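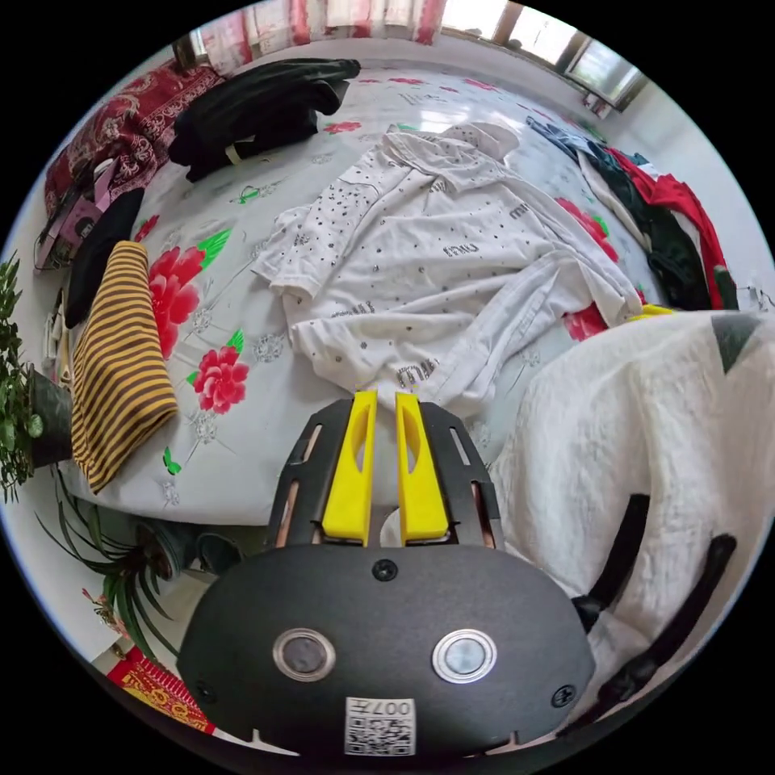

四月,上午。Hodoroagă 宅东间内墙抹灰与刷层取样的整理,接上一页。东间北墙自外向内目前分出五层刷层,第一层和第二层都是白色石灰水,第三层有模板印花,第四层为浅蓝,第五层贴着抹灰面,发黄,很薄。第三层的配色按大类记为浅灰底、红花、绿叶,和床单上那种浅灰底大红牡丹配绿叶是一个路数,只是墙上的花小得多,花瓣简化成几块平涂,没有深浅过渡。记录表里“花型”一栏先不写牡丹,写“多瓣圆花”。等清理面再扩大一些,看到完整的一个循环单元以后再定名。Vlad 在现场草图上标成“玫瑰”,也先划掉。

刷层截面。样块用树脂包埋,磨到截面露出后在斜光下看。第三层底色中能看到零散黑色细粒,形状不规则,估计是炭黑或骨黑,量少,把白灰水压成灰色。红色颗粒细,偏暖,边界不清,滴稀酸无变化,暂记为铁红类。绿色部分有两种颗粒混在一起,一种淡而透明,一种颜色较重。前者像绿土,后者不敢定,送 Skimico 那边做谱。没有结果之前,报告里只写“绿色颜料,待定”。

第四层的浅蓝滴稀酸后褪色,有轻微硫化氢气味,符合合成群青。群青在石灰水里常见,农舍里用得也多,不能凭这一条给整面墙定年。只能说第四层不会早于群青在当地成为便宜货的时候。这句话以前写报告时写得太满,被退回过一次,这次照原话保留。

第五层发黄的原因有两种可能。一是刷层本身掺了土黄,二是底下抹灰里的可溶物返上来。截面里没有看到成片的黄色颗粒,黄色由里向外变淡,偏向第二种。抹灰层掺了麦草,草里的可溶物遇水迁移会出这种颜色。对照办法:取一块不带刷层的抹灰,表面刷一道新的石灰水,反复润湿晾干,看是否返黄。试块已经抹好,放在窗台内侧,避开直晒。

抹灰层。分底层和面层。底层厚薄不匀,填到板条缝里,砂粗,能捡到未烧透的石灰石块和没消化开的灰团。面层细,含草,有少量动物毛。两层之间界面清楚,底层表面有斜向划痕,划痕方向从左上到右下,间距不等,是用尖头工具拉的,不是梳状抹子。划痕沟里积了一层灰尘后才上面层,说明中间停过工,停多久看不出来。界面上的空鼓多半沿着这层灰尘走。

容重。底层样烘干至恒重,封蜡法测体积,得 1,651 千克每立方米。面层样同法,得 1,385。差别主要来自草和孔隙。封蜡法对面层样不太好用,蜡容易钻进草茎留下的空管里,测出来的体积会偏小,容重偏高。下次面层样先用薄膜裹一道再封蜡,或者改用砂置换。1,385 这个数暂时保留,旁注“可能偏高”。

恒重的判断标准重写一遍,免得各人做法不同:相隔一夜的两次称量之差小于天平最小读数的两倍,才算恒重。上一批有两个样只称了一次就封了蜡,作废。

吸水。样块平放在湿海绵上,称重间隔先密后疏。室内 18 ℃,门关着。底层样初段吸水快,很快转平。面层样一直在缓慢增重,没有明显拐点,草茎吸水膨胀,边角有细料脱落,后段数据不能用。脱落的细料要收起来烘干称重,从总重里扣回去,这次没有收,所以只画曲线,不算吸水系数。

做吸水时样块侧面封不封,各家做法不一。我这次用石蜡封了四个侧面,上下面敞开。底层样封得住,面层样封不住,蜡边翘起。考虑换成橡皮泥状的密封料,但那种料带油,会污染样品,后面再做别的分析就麻烦了。吸水样和分析样必须分开取,不要再想着一块样两头用。

酸溶。取底层碎样,捣散,不能研磨,研磨会把石灰石颗粒磨进胶结料里。稀盐酸慢慢加,等气泡停了再加。残渣过滤、冲洗、烘干、过筛。残渣以石英砂为主,棱角中等,颜色偏暖,有少量云母片和碎陶屑。陶屑只有几粒,不能说是有意掺的,砂子如果是从院子边上的沟里取的,带几粒陶屑很平常。

酸溶法的问题照旧:砂里如有石灰石颗粒,会被一起溶掉,算出来的灰砂比就偏富。Brusen 附近河滩的砂我们捞过一把,滴酸冒泡,里面确实有钙质颗粒。因此底层的灰砂比不能直接用酸溶结果。改为截面上数点,先做薄片,偏光下把胶结料、石英、钙质颗粒、灰团、孔隙分开计。薄片排队要等,先把样切好。切片时用油不用水,面层样遇水会散。

热重。底层样细料过筛后送做热重,主要失重在近 700 ℃ 的位置,对应碳酸钙分解。低温段有一小段失重,归给吸附水和有机物。氢氧化钙分解的那一段基本看不到,碳化完全。曲线在中温段有一个不太明显的台阶,可能是黏土脱羟,也可能是少量水硬性产物。两者在这里分不开。面层因为草多,有机物燃烧把中间一段全盖住了,这一段不解读。

酚酞。新断口喷酚酞,底层和面层都不变色,只有一个灰团中心出现淡粉,随后褪掉。灰团中心还有没碳化的氢氧化钙,或者是灰团里吸了别的碱性物。一个点,不展开。

修补灰浆试配。原则是比原抹灰弱、透气不比原抹灰差、颜色能压到刷层下面。底层修补用熟石灰膏加粗砂,砂用 Brusen 河砂和一种洗过的尖角砂对半。单用河砂的话细粉太多,干缩裂缝明显。单用尖角砂,抹子下面发涩,上墙挂不住。对半以后裂缝减少,还有,集中在试板边缘。

面层修补试了三种配法。甲:灰膏、细砂,加切短的麦草。乙:同甲,草减半,加山羊毛。丙:黏土浆、细砂、草,外面再罩一道薄灰。甲干得慢,表面长了一小片霉斑,草没有预先泡过石灰水。乙没有霉斑,手感也好,毛没有打散,结成团,抹平时被带出来。丙和原墙在手感上最接近,罩灰与黏土层之间有一处起壳。下一轮做乙和丙,甲停掉。

毛要打散。上次是干着撕,撕不开。改成摊在板上用细棍抽,抽松以后一点一点撒进灰里,边撒边翻。整把丢进搅拌桶的做法不要再用,搅拌叶会把毛卷成绳。搅拌时间也要压短,灰膏加了毛以后宁可用锄头拌。

有人提议直接用 Dulex 的成品灰浆,省去试配。产品单上只写“石灰基”,没有写是否含水泥或乳液。问过一次,回信仍是同一份产品单。成分不明的材料不上原墙。可以抹一块试板放在旁边一起做吸水和干燥对比,作为参照,试板背面写清楚材料名称和拌水量。

抹灰下的板条。取样口处能看到劈开的板条,边缘不直,顺纹劈裂,不是锯的。钉子为方截面,头部锤扁。板条间距不均,窄处灰浆挤不过去,背后没有形成灰舌。空鼓图上北墙偏下的一片空鼓,正好在间距窄的一段。拿内窥镜从踢脚后面看进去,背面灰舌断了一部分,掉在墙脚,堆成一小堆,压住了底梁上表面。底梁这一段含水读数比旁边高。掉下来的灰舌存水,底梁腐朽多半和这堆灰有关,清理时要掏出来。掏之前先拍照、过筛,里面可能有纸片、种子一类东西,别直接倒掉。

敲击法。北墙重敲了一遍,和上次的图比对。两次判断不一致的地方集中在门框右侧。这里墙后面有斜撑,声音本来就闷。我和 Vlad 各敲一遍,互相不看对方的图,结果门框右侧还是对不上。结论是该处敲击法不可靠,改用手推加百分表,看受力后位移。推的力要轻,用弹簧秤顶着木块推,木块前垫毡。

注浆加固先不做。空鼓面层之间夹着灰尘,直接注进去只会粘在灰尘上。要先用酒精水冲润,再注稀灰浆。面层含草,冲润的水量得控制,量大了返黄会加重,第三层印花正压在上面。先在西间没有印花的墙上试,口子开在已有裂缝里,不新打孔。注完以后用垫毡的木板顶住,顶力均匀,隔天松。

印花层表面的白灰水怎么去。试过手术刀干剥,第一、二层能成片起来,到第三层边上就带色。蓝层以下不动。湿敷不考虑,铁红那部分擦一下棉签就带红,胶结很弱,胶料大概已经没了。干剥时刀面放平,从裂口往里推,不要往上挑。起不来的地方留着,不求干净。清理边界留直边,便于以后的人分辨哪里动过。

胶料的问题顺带记一下。第三层刷层比石灰水略亮,截面荧光下胶结处偏白偏蓝,可能有蛋白类,酪素或皮胶都说得通。染色试验做了一次,底色干扰大,不采信。等 Skimico 的结果一并看。送样单上要写明取样工具和手套种类,免得把手套粉末当成样品成分。上回就有一个样出了滑石的峰,查了半天是手套。

样品编号。原来按房间加流水号,同一块样分给不同试验以后,编号后面加字母的规则没有统一,容重样和吸水样的字母撞了。现在改为:房间、墙面、样块号、试验代号,四段用短横连接,样块号一旦写上不再改。作废的样块号空着,不补。标签写两份,一份贴在袋外,一份用铅笔写在硬纸片上放进袋里。袋外的墨水遇到酒精会花,已经花了两个,靠袋内纸片认回来的。

取样位置图也要补。东间北墙的取样点原先从右侧门框边量起,门框本身不垂直,上下差出去不少。改从墙角铅垂线量,旧数据换算以后另抄一份,旧图保留,图上注明作废的基准。换算表放在本册最后。

与西间的关系。西间只见到白灰水和浅蓝,没有印花。两间的浅蓝截面看起来一样,颗粒大小也接近。西间面层里没有毛,草切得更短,划痕的拉法也不同,是横向波浪线。两间抹灰可能不是同一批人做的,也可能西间后来整面重抹过。门洞侧面应该能看到两间抹灰的搭接关系,踢脚和贴脸拆下来以后先看这里,别急着清。拆贴脸时钉子从背面拔,正面有油漆层,也没取过样。

待办:
绿色颗粒送谱,附截面照片和斜光照片。
面层容重重做,样块先裹膜。
底层切片,用油。
乙、丙两种面层试配第二轮,草先泡石灰水,毛先抽散。
返黄试块每天上午润湿,晾到傍晚,看颜色,记在试块背后的纸上。
门框右侧做推压位移。
Dulex 试板抹一块,和乙、丙放在同一个架子上。
墙脚灰舌过筛,筛上物分袋。

下午补记:返黄试块第一次润湿后边缘有极淡的黄,中间没有。边缘蒸发快,可溶物往那里走,说得通。面上刷的新灰水太薄,局部露底,容易把底色误认成返黄,另做一块,刷两道。丙的起壳处用刀尖掀开看过,黏土层表面太光,罩灰前没有拉毛,也没有润湿。第二轮上罩灰之前用硬刷横竖各拉一遍,喷水,等明水收掉再抹。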